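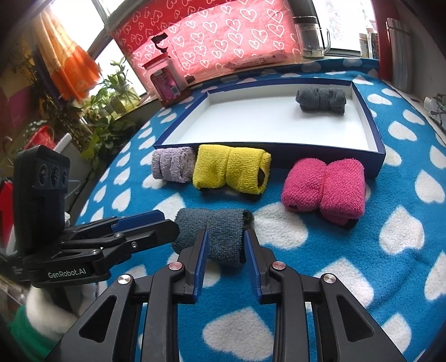

Sock sorting on the heart blanket. One in the box tray, the rest queueing up outside.

The Great Sock Sort – October

Quick page this one, the kettle is on and I've got 40 tabs open. People on the Utcombe list asked how the sock box works after I went on about it, so a picture and then a lot of notes. Sorry it's mostly notes. More pictures when I get the upload working again, it falls over on anything big.

Background, short version. We moved from Olmedo to Utcombe with every sock in the house in 2 bin bags. Never sorted them properly. Lived out of the bags all summer. Mornings were awful – digging about at ten to eight for anything that matched, then giving up and going in odd ones.

So. Box tray, blanket, everything rolled.

The tray
Dark navy outside, white inside. White inside is what you want for dark socks, you can see a grey pair in there straight off. Mine came with a Hemden jumper in it years ago and had been holding phone chargers. Any shallow box will do.

The blanket
Blue fleece, big white hearts. Came off the spare bed. Socks stay put on fleece, on the bare floor the round ones wander off under things. Does shed a bit though. Shake it out first, I didnt, and was picking blue fluff off black socks all evening.

The rolling
Lay the pair flat, one on top of the other, heels together. Roll from the toe up. Stop before the cuff and tuck the whole lot into the outer one. Don't pull the cuff right back over itself if the elastic is old, it goes baggy and then it never stays up again. Thick socks I just roll and leave, no tuck.

The colours
Greys go in first, along the back. Then the front row gets lined up against the outside of the box before any of it goes in – lavender, yellow, hot pink this time. Looks like a faff but it stops me putting two brights together and having to shuffle them later. The yellow ones have dark toes so I never know if they count as bright or dark. Bright, I think. Julián Zabala says dark, he is wrong.

The grey-blue pair
Slightly fuzzy terry ones. Could go with the greys, could go with the blues, except there are hardly any blues. Left till last every time. Best socks in the house for cold floors.

Odd ones
Separate bag, hung on the back of the door. Gets emptied onto the bed once a month and anything with a partner goes back. Anything still on its own after three goes is a duster. I used to keep them for years, there was one from Grutano, from the market there, that I moved house with twice. Gone now.

Things I'd do differently
Bigger tray. Do the thin ones seperately. Not start at nine at night.

A few asked about dividers. Tried them, card ones, cut from a cereal box. They bent as soon as the thick pairs went in. Rolled socks hold each other up anyway once the tray is full.

Also no, I don't iron them. Somebody asked.

Next page is tea towels, same blanket – already 1,341 views on the last tea towel one, which is a lot for tea towels. Messages to the usual address, I read them in the evening after the washing up.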